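Vanity and Bathroom Floor Upkeep: Toothpaste, Stone-Look Tops, Undermount Sinks and Carpet at the Threshold

By Hélène Arsenault
Updated 7 May 2022

These notes cover a small vanity with a stone or stone-look top, an undermount basin and a carpeted area close by. Read the label of any cleaner before use and test it first on a spot under the soap dish.

1. Toothpaste on the counter

Most toothpaste contains a mild abrasive. A fresh smear wipes off with a damp cloth. A dried one should be softened before it is rubbed, as the abrasive will dull a polished finish over time. Lay a wet cloth over the spot for a few minutes, lift the paste with a plastic scraper held flat, then rinse and dry.

Natural marble needs more care than cultured marble or laminate. Vinegar, lemon juice and descaling sprays etch it, and the etch shows as a pale ring that no cleaner will remove. If you do not know which material you have, treat it as natural marble. A veined pattern tells you nothing either way.

Keep the tube off the counter. Stored flat, it leaks at the cap and leaves a ring. Stored cap down in a cup, it feeds better and the residue stays in the cup, which goes in the dishwasher weekly. Squeeze from the crimped end and fold the end over as it empties.
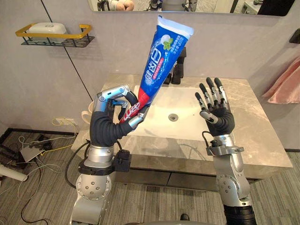

2. The basin

An undermount basin has no rim on top of the counter, so splashes can be wiped straight in. The weak point is the joint underneath, where the basin meets the cut edge of the top. Paste and soap collect there out of sight. Run a soft toothbrush along the joint once a week with dish soap and warm water. Do not use a metal pick; it will cut the silicone.

If the silicone has turned black and the color does not lift with cleaning, replace it:

Cut out the old bead with a plastic tool.
Wipe the joint with rubbing alcohol and let it dry.
Apply a thin bead of bathroom-grade silicone and tool it once with a wet finger.
Keep water off it for 30 hours. Many cartridges state less, but small bathrooms dry slowly.

For the drain, lift the stopper if it comes out by hand. Clear hair and paste from the stem, wash it in hot water and put it back. Liquid drain openers are hard on older traps and rarely shift toothpaste, which sets like filler below the flange. A plastic drain strip does the job better.

Mirror spots above the sink come off with a damp microfiber cloth and no product. Spray cleaner runs down behind the lower edge of the glass and attacks the backing. If you must use it, spray the cloth.

3. Where hard floor meets carpet

Water carried out of a bathroom on bare feet ends up in the first strip of carpet. The pile there flattens and grays sooner than the rest.

Vacuum this strip twice as often as the remainder. On a striped or linear weave, make the first pass across the lines and the second along them. The cross pass loosens grit, and the second leaves the surface even. Low loop carpet should be vacuumed with the brush roll off or raised.

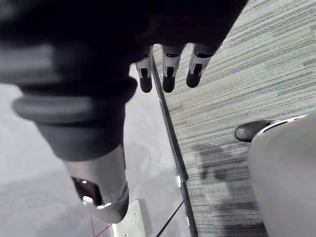
Toothpaste dropped on carpet is best left to dry fully. Break it up with the back of a spoon, vacuum, then blot what remains with a cloth dampened in plain water. Whitening pastes may contain peroxide, and a pale mark from one of those is permanent. Blotting only; scrubbing fuzzes the loops and the patch will show in side light.

For general spots, mix 16 drops of clear dish soap into 375 ml of lukewarm water. Apply with a cloth, working from the outside of the spot inward. Follow with a second cloth and plain water. Soap left in the fibers attracts dirt, and most spots that come back are old soap.

Check the joint between the two surfaces by hand. A raised edge catches toes and lets water under. Loose carpet edge can be held with double-sided carpet tape, pressed down along its full length and weighted overnight.

4. Supplies

Two microfiber cloths, one for glass only
Soft toothbrush, marked so it is not used on teeth
Plastic scraper
Plastic drain strip
Clear dish soap
1000 ml measuring jug
Bathroom-grade silicone, checked for expiration date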